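Chapter 6

Sorting, Grouping, and the Shapes of Small Things

In this chapter
What we mean by an attribute
Sorting by one attribute, then by two
Why a group can have only one thing in it
Prisms, cylinders, and their flat faces
Keeping a sorting record

If you have ever emptied a kitchen drawer onto the counter with the best of intentions, you already know a good deal about the subject of this chapter. There you stand, with the spoons and the rubber bands and the birthday candles all in one heap, and before you have made any sort of plan your hands have started. The spoons go over here. The candles go over there, and then perhaps the candles get divided again, the long ones from the stubby ones, and somewhere along the way you come across a thing that is part spoon and part something else, and you stop and hold it for a while, wondering which pile it belongs in.

That little pause is where mathematics comes in. You were sorting quite happily by a rule you had never said out loud, and then along came an object that made you say it. "Things for eating with," you might decide, or "things made of metal," and depending on which you choose, the odd piece lands in one pile or the other. Neither choice is wrong! But they are different choices, and a good part of what we will do in the next 14 lessons is learn to notice which one we are making.

People have been keeping and arranging small objects for a very long time, of course. The old household inventory kept in the town museum at Nerkham, dated 1564, lists the buttons of the house by what they were made of, and then, a few leaves later, lists the very same buttons again by the garment they were sewn to. Whoever held the pen seems to have felt no need to choose between the two. We will come back to that inventory in Section 6.4, where you will be asked to make a double list of your own, and I hope you will enjoy it as much as the classes who tried out these pages in June did.

For now, let us begin with something simpler than buttons. Blocks are a fine place to start, and they have been a favorite of teachers for generations, mostly for the plain reason that a block has so few things to say about itself. It has a color and it has a shape. It may have a texture, if you run a thumb across it, and it has a size and a weight. We call each of these an attribute. When we sort, we pick an attribute and let everything else go for the time being, which is harder than it sounds when one of the blocks happens to be a star and you are supposed to be thinking only about red.

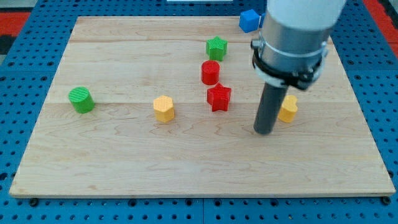
Figure 6.1. Colored blocks on a maple board. Which would you group together first?

Take a minute or two with Figure 6.1 before you read on, and please don't hurry. Most people see color first. Green goes with green and red with red, and the yellow pieces find each other just as easily even though they stand on different parts of the board. If you worked that way, your green group has a cylinder and a star in it, and so, as it happens, does your red group. Now let go of color and try again by shape. All at once the two stars belong together, and the two cylinders do too, and the yellow hexagonal prism, which had company a moment ago, is on its own.

Some readers feel a bit sorry for the prism at this point, and would like to tuck it in somewhere so that it won't be left out. Please resist! A group with a single member is a perfectly good group, and we will meet plenty of them. In fact we will even have reason, toward the end of Section 6.3, to talk about groups with no members at all, such as the group of purple blocks on our board.

You may also have wondered about the blue cube, sitting out past the far edge of the wood. Does it count? That depends entirely on how we word the question. If we ask for "the blocks in the figure," then surely it does. If we ask for "the blocks on the board," it doesn't. The set of things we agree to consider before we begin sorting has a name of its own, the universe, which is a rather grand word for a few pieces of plastic on a plank, but it is the usual one and you will get used to it. Whenever you and a classmate come up with different answers in this chapter, check first whether you started with the same universe. A great many friendly arguments end right there.

What You Will Need

Set aside one clear work surface for each group of 5 students, along with a board or tray to mark the edge of the universe. If your school uses the Flekix block set, the standard box will carry you through the whole chapter. The Tichý set works equally well, though its prisms are a little shorter and you may need to adjust the measuring activity in Section 6.5. Groups with neither can cut shapes from cardboard, or use buttons, pasta, bottle caps, or whatever the house will spare. A notebook with ruled columns is a help, and so is a pencil with a good eraser.

Words to Watch For

Attribute: something about an object that we can name and compare, such as its color or shape.
Group: the objects that share the attribute we have chosen.
Universe: all of the objects we have agreed to consider.
Prism: a solid with two matching flat ends and straight sides running between them.
Cylinder: a solid with two matching round ends and one curved side.

Warming Up

Choose a drawer, a shelf, or a coat pocket at home, and sort what you find there by one attribute. Write down your rule in a single sentence, and keep the sentence short. Then mix everything together again and sort it by a different attribute, writing that rule underneath the first. Bring both sentences to class, but leave the objects where they are. Your classmates will try to work out from your two rules what was in the drawer.

Stemstead edition, text revised 8/15/19. Section 6.1, "One Rule at a Time," begins on the next page.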